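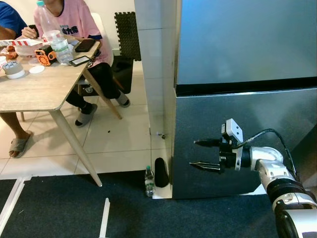

Week 4: Reading Survivor Testimony Alongside Company Records

Course: Forced Labor in Wartime Europe
Instructor: Stella Mollel
Handout revised 17 January 2024

Background

Last week we looked at how labor was assigned to farms and small workshops. This week moves to factories. Large firms kept records of the people forced to work for them, but those records were made for payroll, rations and output. They were not made to tell us who the workers were. Testimony was recorded later, sometimes decades later, and often in a language the speaker learned after the war. The two kinds of source answer different questions, and the reading this week asks you to use them side by side.

The main reading is chapter 4 of Kamonchanok Rojanasak's study of the Sovholm collection. Sovholm is a private family archive that took in letters, interview tapes and a set of copied factory ledgers. The collection has 849 catalogued items. Of these, 300 are interviews or parts of interviews. The rest is mostly paper.

Terms to know

Civilian laborer: a person brought from occupied territory to work, under a contract in name only or under no contract at all. Rules on pay, movement and housing differed sharply by nationality.

Prisoner of war labor: covered on paper by international agreements, which were applied to some groups and ignored for others.

Camp prisoner labor: prisoners hired out to firms by the camp administration. The firm paid a daily rate to the SS. The prisoner received nothing.

Subcamp: a smaller camp attached to a main camp for administration, often set up next to a work site. Some began as separate labor camps and were taken over later. When a site changed status, its paperwork changed too, and this is a common reason a person seems to vanish from the record.

How the ledgers work

Each ledger page lists a number, a shift, a work hall and a deduction column. Names appear in the early pages and then drop out. Rojanasak matches numbers to names by using an infirmary list and two transport lists. She is careful about this. Where the match rests on one document only, she marks it with an asterisk, and you should keep the asterisk if you quote her.

Look closely at the deduction column. Deductions were made for food, housing and damaged goods. A worker could end a week owing money. Several speakers in the interviews remember this, though they disagree on the amounts. The ledgers can settle some of these cases but not all - whole months are missing.

How the interviews work

Most of the tapes were made by relatives or local teachers with no set list of questions. The speaker often starts with childhood and reaches the factory late. Transcripts leave out pauses and corrections, so use the audio where there is audio. Interview 11 is the one to hear in full. The speaker gives two different dates for her arrival and then explains why she is unsure of both.

A wrong date does not make a testimony worthless. People without calendars tied events to weather, holidays or the arrival of a new group. Rojanasak's table on page 11 of the chapter shows how she handles this.

For discussion

Why would a firm stop writing down names?

What can the interviews tell us about friendship and family ties that the ledgers cannot?

Rojanasak prints full names for the dead and initials for the living. Do you agree with this choice?

Written work

Choose one interview and one ledger page from the course folder. Write more than 300 words on a point where they differ. Say what each source is, who made it, and when. Do not try to decide which one is right unless you have a third source.

Cite interviews by item number and minute. Cite ledgers by volume and page.

The longer paper is due in April. Topics need my approval before you begin - send me two or three sentences and a list of the sources you plan to use.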